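Saturday, evening

Up at six, which I had not planned, but the bin lorry had other ideas. Made tea and sat at the back window until it was light enough to see the garden. The frost has finally got the last of the nasturtiums and they have gone to slime, so that is one job for tomorrow. The runner bean poles are still up as well. I said I would take them down in September.

Third week of trying to get the hall and the box room papered before the winter guests. I did the maths again over breakfast and the answer is the same as last time. Fifty pounds a roll for the Simões paper, and I need more of it than I want to pay for. The hall is narrow but it is tall, and the stairs waste a lot because every drop has to be cut on the slant. The man at the Grindton shop told me to measure the longest drop and pretend they were all that length. I did that and then had to sit down.

Walked into Grindton for half past nine to bring back the sample book. It was colder than it looked. The road by the weir is closed again and there is a long diversion round past the allotments, with everybody's car going through at walking pace. I was quicker on foot than all of them, for once. Bought lining paper, a new seam roller and a tub of ready-mixed paste, then carried the lot home in two bags and regretted the paste by the time I got to the church.

What I keep going back and forth on is the size of the pattern. The small sprig is safe and would hide my joins. The big leaf is the one I like, and it has to match across every seam, and if the first drop is out by a little then by the time you have gone round a corner it is out by a lot.
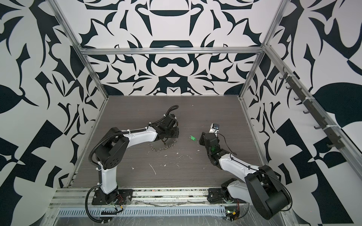 Big leaves on three walls. Mirrored down the middle at the back.

My worry is that mirrored patterns want a centre, and my hall hasn't got one. The front door is off to the left, the meter cupboard takes up the bottom right, and the ceiling drops by the width of my hand where the bathroom pipes go over. If I put the middle of the pattern in the middle of the wall it will look wrong against the door. If I line it up with the door it will look wrong against everything else. My mother would have papered straight over the meter cupboard and cut it open with a bread knife afterwards. She did that in the Pronham house and it stayed that way for as long as we lived there.

Came home and did the lining paper in the box room. This went well. Three drops before lunch and two after, hung sideways as the book says, with only one bubble, behind where the wardrobe goes. Had soup and the end of the loaf. The paste dries on your forearms and pulls the hairs out, I had forgotten about that.

Stripped a bit more by the stairs in the afternoon. Under the woodchip there is a layer of green paint, and under that a paper with brown teapots on it, which must have been a kitchen paper that somebody had left over. I got one whole teapot off in one piece and have put it in the drawer with the batteries. Below the teapots is bare plaster, sound in most places, though there is a hollow patch by the third stair that I tapped and then decided not to tap again.

The quote from the decorator in Pronham came by email at four. 4,000 for the hall, stairs and landing, paper not included. I read it twice. I know it is skilled work and I know the stairs are awkward, but I could do the roof of the shed for that and have change. Wrote back and said thank you, I would think about it. I have thought about it.

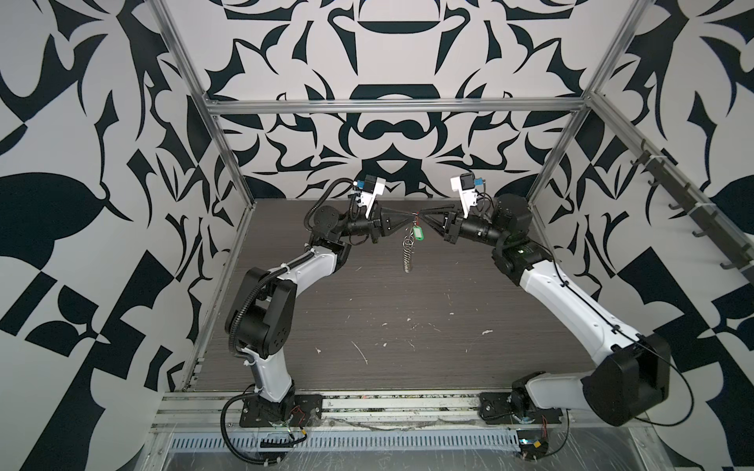 Black and white again, with the curling leaves.

I think I have more or less decided. Big leaf in the box room, where the walls are square and there is only the one window to cut round, and a plain colour for the hall. Larkumano do a chalky yellow I have liked since the spring, number 57 on the card. It goes rather green in the evening, but so does everything in that hall with the bulb that is in it. If the box room goes well I can always be braver later. If it goes badly the door shuts.

Phoned to reserve the rolls and got a recorded message, so that waits until they open again. Temper a bit short after that. Cleaned the brushes, swept up, found the good scissors under the dust sheet.

Stew from the freezer for supper. Read as far as page 92 of the library book, which is due back and which I am not enjoying – a lot of weather and no one does anything. Knees sore from the stairs. Hot water bottle filled, back door locked, heating off at ten.

Tomorrow: bean poles, nasturtiums, fill the hollow bit, look for the plumb line.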